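I've been reading about vitamin K2 in fermented foods for a couple of weeks and I want to get a correction out, plus some notes.

Last month I posted that all fermented dairy is a good source of MK-7. Wrong. MK-7 is mostly a Bacillus subtilis product. That's the natto organism. Cheese cultures are different bacteria and they mostly make the longer ones, MK-8 and MK-9.

Quick background for anyone new. K1 (phylloquinone) is in leafy greens. K2 is a family, the menaquinones, written MK-4 through MK-13 or so. The number is how many isoprene units are on the side chain.

Side chain length matters for how long the stuff stays in your blood. K1 and MK-4 are gone in hours. MK-7 hangs around for days. That's why a small daily amount of MK-7 builds up and a small amount of MK-4 doesn't.

MK-4 is the odd one out. Animals make it from K1 in their own tissues. Your body does this too. So the MK-4 in egg yolk and butter comes from the hen or the cow, not from a fermentation.

How much ends up in the egg depends on what the hen ate. Commercial feed usually has menadione (K3) added, and hens turn that into MK-4 just fine. So "pasture eggs have K2 and regular eggs don't" is not a safe claim. I have made that claim. I take it back.

Same problem with grass-fed butter. Grass has plenty of K1, and the cow does convert some of it. But the amounts in butter are small either way, and you would have to eat a silly quantity to get what you get from a spoonful of natto. 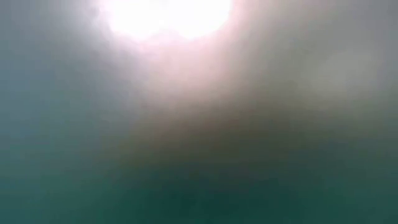
Now cheese. The numbers are all over the place because it depends on the starter culture and how long the cheese ages. Propionibacteria (the ones that make the holes in Swiss types) produce MK-9(4H), which is a partly hydrogenated form. Lactococcus strains make MK-8 and MK-9.

Yogurt is mostly poor. The two standard yogurt bacteria don't make much menaquinone at all. If your yogurt has some, it's the milk fat or an added culture.

Sauerkraut is also poor in K2. It has K1 from the cabbage. Lactobacillus plantarum is not a useful K2 producer as far as I can find. People keep listing sauerkraut as a K2 food and I think they're copying each other.

Someone asked about the Kulero capsules. The label says 182 mcg MK-7 per capsule. It doesn't say all-trans anywhere. Synthetic MK-7 can contain some cis isomer and the cis form doesn't seem to do much, so I'd want that on the label before I paid for it. I wrote to them Thursday and haven't heard back.

I switched to the Tuldale drops for now. 83 mcg per serving, all-trans stated, in olive oil. I take it with dinner. It's fat soluble, so take it with a meal that has fat in it.

On the other end, I've seen people taking 700 mcg of MK-7 a day "for arteries." I don't know of a good reason to go that high. The trials I've read used a lot less and the artery results are mixed. Some showed slower stiffening, some showed no difference on calcium scans.

The mechanism is real enough. Matrix Gla protein needs vitamin K to be switched on, and the inactive form drops when you supplement. That is a blood marker moving. It isn't the same thing as fewer heart attacks, and I should have been clearer on that before.

IF YOU TAKE WARFARIN don't start any of this without your doctor. Warfarin works by blocking vitamin K recycling. MK-7 can throw off your INR at low doses because it stays in the blood so long.

For the newer anticoagulants that don't work through vitamin K it's a different situation, but ask anyway.

What I eat now: natto twice a week, aged Gouda when I have it, greens cooked in oil most days. I no longer count butter or eggs toward K2. They're good food for other reasons.

Next I want to look at whether freezing natto changes the MK-7. Mine ships frozen and sits in the freezer for up to 8 weeks. If you have a paper with actual before and after measurements, post it below.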